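Pleson harness sets – worth 479 or not?
Workshop Talk > Wiring and Electrical

drybarrel
Has anyone here bought one of the Pleson pre-made harness sets? Pulline has them at 479 for the full truck kit and the product page reads like it was written by somebody who has never stripped a wire. "Factory-grade reliability." Which factory? It doesn't say what the terminals are, what the insulation is rated for, or what gauge the main feed is. I have a 20 year old pickup with a harness that has been hacked up by at least two previous owners and I would love to just replace it. But I've been burned on this kind of thing before and I'm not paying that much for pretty colors.

Amancay Gaete
I put one in last August. It's fine. It is not great. Connectors clicked in the way they should, the wire lengths were generous, and every branch was tagged. The tags were paper, so budget an evening for making your own. No faults so far, but that's one truck and less than a year, so take it for what it is.

ohmsweethome
"Fine" is doing a lot of work there. Did you crimp test any of it? I bought the Vullex set, which everybody swears is the same thing in a different bag, and 6 of the terminals came off with a light tug. I mean two fingers. They offered me a discount on my next order. What next order?

drybarrel
That's what worries me. Also the way these get shipped. Harnesses just get dropped in a carton in a heap and you're supposed to believe nothing got bent or kinked on the way.

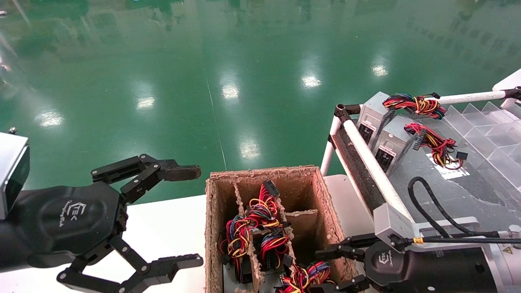
Every seller tells you a tangle is harmless because wire is flexible. Sure, wire is. The spot right behind a terminal where all the strands get pinched is a lot less flexible, and that's the spot that takes the load when you yank one branch out of a pile. I'd pay extra for somebody to coil the thing and put a tie on it. I have never once been offered that.

Amancay Gaete
Mine came tangled too and I spent a good half hour getting it loose on the garage floor. I didn't damage anything. You can be patient with it. I think people blame shipping for what is mostly bad crimping at the start. And yes, I tugged on mine, ohmsweethome. All of them. They held.

ohmsweethome
Half an hour to unpack a part is a defect in my book. And a tug test by hand tells you it's not terrible, nothing more. Cut one open and look at it.

Amancay Gaete
I'm not cutting open a harness that works.

coldsolder_joe
Or build your own. Nugroho sells wire by the foot, the good cross-linked stuff, and you can buy proper terminals and a decent ratcheting crimper for well under what Pleson wants. It took me 4 weekends and I know where every single wire goes.

drybarrel
Joe, I've read your build thread. You also let the smoke out of a fuse block in it. I'm not against making one, I just don't believe the "cheaper" part once you add the crimper, the loom, the tape, the wrong terminals you order first and the right ones you order after that. Did you keep receipts?

coldsolder_joe
The fuse block was a bad ground, unrelated to the harness. And no, I did not keep receipts – my wife reads the mail.

drybarrel
So the savings are a feeling. Got it.

Still leaning toward buying, but I emailed Pulline with three plain questions: wire gauge on the main feed, temperature rating, and whether anybody pull tests the crimps. What I got back was a link to the same product page.
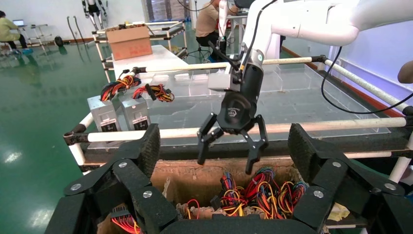
fenderbender88
Ask them for the return terms before you ask anything else. Pulline counts a harness as an electrical part and won't take it back once the bag is open, so you can't check the crimps without owning them. Unless they changed that, and I doubt it.

drybarrel
Well, that's a lovely policy. Is it written down anywhere or did you hear it from the counter guy?

fenderbender88
Bottom of my invoice, small print. I only saw it after I called to complain.

ohmsweethome
Same wording on my Vullex one, so I'd guess it's an industry habit by now. If you do buy, film yourself opening the bag and pull on every terminal before it goes near the truck. Then fight it through your card company.

Amancay Gaete
Or just fix the bad sections you already have. What's really wrong with the old one, drybarrel? You never said.

drybarrel
Left rear lights and the fuel sender, mostly. The trailer plug too, but I never use it. OK, fair question. I'll pull the bed liner and look at the rear section first, and Pulline can wait.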